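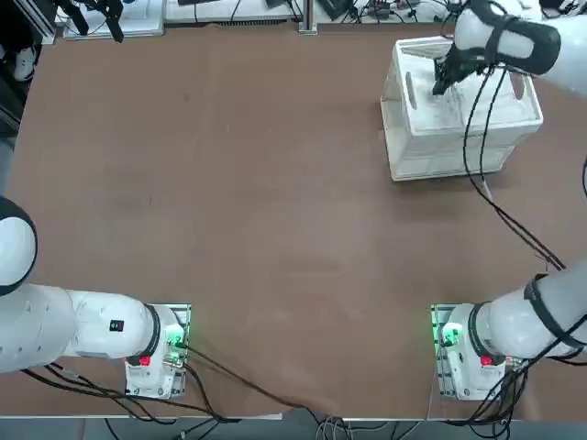 Ji-hoon Hong writes in reply to the April notes that guided snorkelling deserves a session of its own, as most visitors to a reef will never wear a tank, and the person in charge of a snorkelling group has less equipment to fall back on than a dive instructor. The point is accepted. Session 4 has been rewritten accordingly and replaces the earlier text.

Session 4: Leading a snorkelling group

The session considers how a guide prepares a mixed group of adults and older children for a shallow reef. It is assumed that students have read the Dustorden site notes and are familiar with the signals taught in Session 2.

Before leaving shore

The guide is responsible for the decision to enter the water. Tide, wind and visibility are checked at the site itself, even where the boat operator has already reported them. At Getlow the current runs along the outer wall on a falling tide, and groups should be kept inside the mooring line.

Guests should be asked in private about asthma, heart conditions and recent illness. A guest who is unsure should not be pressed to decide on the jetty in front of the others -- a short conversation beside the boat is usually enough.

Masks are fitted dry. The strap sits at the widest part of the head, hair is cleared from the skirt, and the guest breathes in gently through the nose to test the seal. A strap pulled too tight is the most common cause of a leaking mask among beginners.

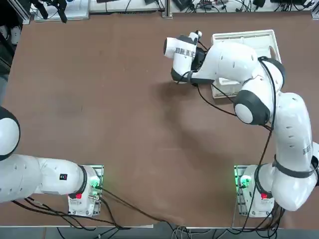 In the water

Guests are paired on shore and remain paired until they are back on board. The guide enters first and waits where it is possible to stand. Each guest then floats face down for a short time, holding the float if they wish, before the group moves off.

The pace is set by the slowest swimmer. Stops are made over sand, never over coral, and guests are reminded that fins do more harm than hands. Should a guest lift their head and begin to tread water upright, the guide goes to them at once with the float.

Reading and preparation

Students should compare the Liltix and Jeon briefing cards and note where the two differ on the recall signal. A written briefing, lasting five minutes when read aloud, is to be brought to the next session. It should be addressed to guests who have not snorkelled before.

Contact the course office | © June 2026 | Back to top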